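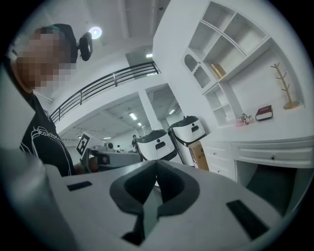
View from the hand-held gripper, with the operator wearing a head-mounted camera.

Reviews > Research Methods > Data Collection

Reading time: 3 minutes

The Flillarside method proposes that household tasks can be taught to a robot from recordings made by people using a hand-held gripper, paired with a second view from a camera worn on the head. This review considers the method as set out in the Rirau report and as repeated by our own staff over 13 sessions.

The principal claim is sound. Policies trained on both views completed 84 per cent of tidying trials, and the advantage over the gripper view alone was clearest where the hand hid the object. The report is less convincing on new rooms. Only 2 were tested, and both resembled the training space closely.

In practical terms the equipment is easy to learn. Most operators worked without help after 3 practice runs. The head strap was less well received – several operators asked for a softer band – and aligning the two recordings remains slow. The Haldane software handles this step adequately, although its manual omits the procedure for restarting a failed alignment.

The earlier Farkard method, which relies on guiding the robot arm directly, gives cleaner motion but takes far longer for each task. Institutions with limited robot time will find the present approach the better choice. We recommend it for tabletop and shelf work, and would wish to see further results on drawers and doors before extending that recommendation. The February revision of the report does not address either.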